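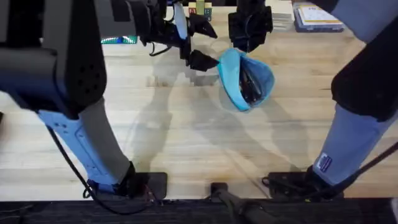 *Page last changed: January, by Loretta Hutchins. Earlier versions are in the Semside wiki history.*

These are the questions we keep getting about the false "complete" flags on the two-arm pouch task. Some of them come from people who have read the Perkix release note and believe the matter is closed. I don't think it is, and the answers say why.

## What went wrong?

The controller marked runs as complete when the task hadn't been done. In the pouch task the arms have to handle a soft fabric pouch and small objects that go in or come out of it. The log for the last batch shows 2,308 runs, with 2,263 flagged complete. Huiling Hou thought that was too good for a job that involves limp cloth, so she pulled 200 of the flagged runs and watched the video of every one. In 18 of them the object had been dropped, or had never left the pouch, and the arm had carried on with nothing in its fingers.

## So the real failure rate is nine percent?

It's nine percent of the runs Huiling watched. She drew them at random, so it is a fair guess at the rest, but please don't quote it as a measured rate for the batch. We also haven't looked at the runs flagged as failed. If the flag can be wrong one way it can be wrong the other way too.

## How does the controller decide it has hold of something?

It compares how far the fingers closed with how far they were told to close. If they stop early, it assumes there is an object between them. That works well on a wooden block. With a thin stick, the gap between "holding it" and "fully shut" is small to begin with, and a fold of fabric caught in the fingers gives the same reading as the stick does.

## Perkix says it was a calibration problem. Was it?

Possibly, in part. Their note says the closing position had drifted and that recalibrating both grippers fixes it. Amos Nakamura recalibrated both and ran the task again on Sunday. He still got false flags, including one with the pouch pinched between the fingers and the stick lying on the table. A drift in the zero point doesn't explain that one. I asked Perkix what test they ran to arrive at "fixed" and was sent the release note a second time.

## Can't you just raise the threshold?

Knut Stöcker tried it. The false flags dropped and good grasps started being rejected, mostly on the thinnest objects. You can pick which mistake you'd like to have. Anyone who sends in a "better" threshold should say which objects they tried it on.

## Does the wrist camera catch it?

A person looking at the wrist view can often tell. With a teal stick standing upright between the two fingers at the end of the pouch, there isn't much to argue over. The automatic check is weaker. Ours looks for the object's color near the fingertips, and the pouch is close to the same color, so a pinch of cloth can pass for the stick. Ikik offer a trained checker and claim it handles this. They haven't shown it on fabric, and I'd want to see that before we pay for it.

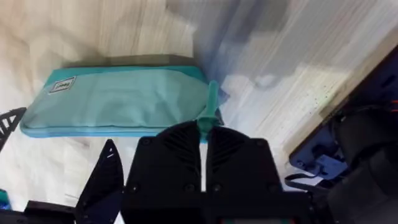 ## Is it a safety problem?

Yes, a modest one, and I'd like people to stop calling it "just a logging bug." When the flag goes to complete, the arm moves to its next position at full travel speed. If it still has hold of the pouch, it drags the pouch and whatever is inside it across the table. Oi-ling Au had her hand over the table when this happened. She wasn't hurt. She had read "complete" on the screen and taken it to mean the arm had finished.

Until further notice:

- Treat "complete" as meaning nothing about whether the arm will move.
- Press the stop before you reach over the table, every time.
- Keep loose cables clear of the fingers. A cable will read as a grasp too.

## Can I still use the old batch?

For motion timing, sure. For success rates, no. For training anything that learns from the complete flag, only after someone has watched the runs. The Abernathy report used the flags as they stood, and its headline figure should be ignored until it has been redone.

## When will it be fixed?

I don't know. Perkix consider it fixed. Amos is trying a short lift and a second reading of the finger gap before the flag is set, and early runs look better, but he has only used one kind of stick so far. If you see a wrong flag, send Huiling the run name and leave the log file alone. Two people have "corrected" theirs by hand, and those runs are now no use to us.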